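I've been trying to drink less soda since July, and the hard part is the 3 p.m. slump. Water is fine, but it doesn't feel like a treat, you know? So I started a little list of what I reach for instead (iced tea, mostly, and far too much of it).

My rule is one sweet drink a day, after lunch, and I read the label first – 26 grams of sugar was a real eye-opener!

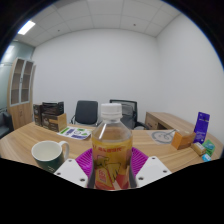

What's helping so far

Cold mint tea in a big jar, made the night before. Also walking to the corner and back, which takes me 259 steps – yes, I checked.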